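Gray plaid tablecloth, round table, how do you set it so it doesn't look like a mess?

Posted by Linnea Solheim

Hi all, long time reader of the table and kitchen section, first time asking. I have a big round table, and after years of placemats sliding around I finally bought a proper cloth for it. It's gray with a large check, darker gray squares with white double lines running between them, and little pale blue dashes along the lines. I love it. My husband says it looks like a street map, and now I can't unsee that.

My trouble is the setting. On the old bare table I just put things down and they looked fine. On this cloth every spoon looks crooked! The lines go straight and the table goes round, so if I line the spoon up with the grid it only looks right at four of the places. Everybody sitting in between gets silverware on a slant, or it points at the middle of the table and fights with the check. I've moved the same six spoons more times than I want to admit.

To make it harder we eat soup and noodles a lot, so each place gets a spoon and chopsticks, and the chopsticks are long and I have no rests for them. I used to stand everything in a utensil holder in the middle and let people grab. Is that still okay when company comes? We're having my sister's family over in June and I would like to look as if I own a system.
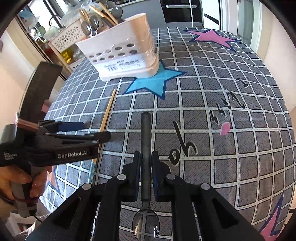
Also -- and this may be a separate post, tell me if so -- does the direction of the spoon matter at all? My mother laid them with the bowl toward the edge of the table and the handle toward the middle, so you picked them up backwards, and I've done it that way my whole life without thinking. My sister-in-law does it the other way around and I have caught her fixing mine when she thinks I'm in the kitchen.

Last thing. The cloth has a fold line from the package that will not come out. The label says cotton blend, warm iron. I've ironed it twice. It's an Eklund, if that helps anyone, and I paid 80 dollars for it at the home store in Tralledmont, so I'm not keen on turning the iron up and finding out.

Thanks in advance, sorry this got long!

14 people found this useful

Bronwyn Treloar

Oh, I know this one, I have had a round table for most of my married life and a checked cloth on it for a good part of that.

Forget the grid. Really. Set to the chair and let the cloth do what it likes. Stand behind each chair, look at the table from where that person will be sitting, and put the spoon down so it's square to them, handle end a thumb's width in from the edge. When you look from the doorway it will seem as if everything is pointing in different directions, and it is, but your guests aren't eating in the doorway. Once there's a bowl at each place the eye goes to the bowl and you stop seeing the lines.

What does help is turning the cloth before you start. With four or eight people, turn it so the lines run straight away from the person closest to the kitchen. That gives you four places that sit nicely with the check, and with eight the other four sit on the diagonal, which looks like you meant it. With six there's no good answer and I just put a plain round mat under each bowl. Mine are dark blue felt. I'd think a blue would pick up those little dashes of yours very well.

For the spoons: handle toward the person. I'm sorry, your sister-in-law has it the way most people expect. The handle goes near the edge so you can reach it, and the bowl end goes toward the middle. But if your mother did it the other way and your family is used to it, I would leave it for every day and flip them for company. My own grandmother put the forks tines down and we all survived.

Chopsticks -- I lay the pair together on the right, next to the spoon and parallel to it. If they are the long kind with a patterned end, keep the patterned ends together and toward the person, so the eating ends aren't hanging out over the edge where a sleeve can catch them. For rests you don't have to buy anything. Fold a paper napkin in thirds the long way, then tie it in a loose knot and squash it flat. Ten minutes for a whole table, and children love making them. Or use smooth flat pebbles, boiled first.

And yes, keep your utensil holder! I put one in the middle with the spare spoons and extra chopsticks, because someone always drops one, and then I don't have to get up. Just don't make people fish their first set out of it when it's a proper dinner. It does tend to end up beside whoever talks the most.

The fold line: don't iron it dry. Lay a damp dish towel over the crease, press down and lift, press down and lift, no sliding. Do it from the wrong side. If it's still there, spritz it with plain water, put it on the table in the evening with some heavy books along the fold, and look at it again in the morning. I had one with a crease like a knife and it took three goes.

9 people found this useful

kulosine

just get a rectangular table lol

no but seriously we had a gray check one and wine doesn't show on it, soy sauce does. wash it before the party not after

2 people found this useful

Dimotance

I'd go along with most of what Bronwyn says, except for the books. I did that with a linen one and got the outline of a cookbook in it. A second wash and hanging it over the shower rail while it was still fairly wet worked better for me, with the fold going across the rail so the weight pulled on both sides. Then iron it while it's a bit damp.

About six places on a round table, I use a piece of string. Tie it so it reaches from the center to the edge, put the first person down, then straight across from them the second. After that the other four go two to a side, evenly spaced, and you can check the gaps with the same string, because for six the distance from one place to the next is the same as from the center to the edge. My dad showed me that when we were setting up for a wedding. I know it sounds fussy, but it takes a minute, and then if the spoons are square to the chairs the whole thing looks even no matter what the cloth is doing underneath.

If the chopsticks are wood, don't leave them in the holder right after washing. Dry them flat on a towel first. Mine got dark at the bottom from standing in a cup with a little water in it, and I had to throw out half the set. A holder with holes in the base is better.

I wouldn't bother with mats, personally. You bought the cloth because you liked it, so let people see it.

5 people found this useful

Linnea Solheim

Thank you both (and kulosine, I did laugh). I turned the cloth this afternoon so the lines run away from my own chair and it's already calmer. The string thing is very clever, I tried it with kitchen twine and my places were way off! Two of them were practically in each other's laps.

Going to try the damp towel on the crease tonight and the shower rail if that fails. I'm keeping the spoons my mother's way until the guests come -- but I'll flip them for June, and my sister-in-law doesn't need to hear where I asked.

1228 views | 4 replies | Share

Contact us | Copyright of each post stays with its poster | Back to top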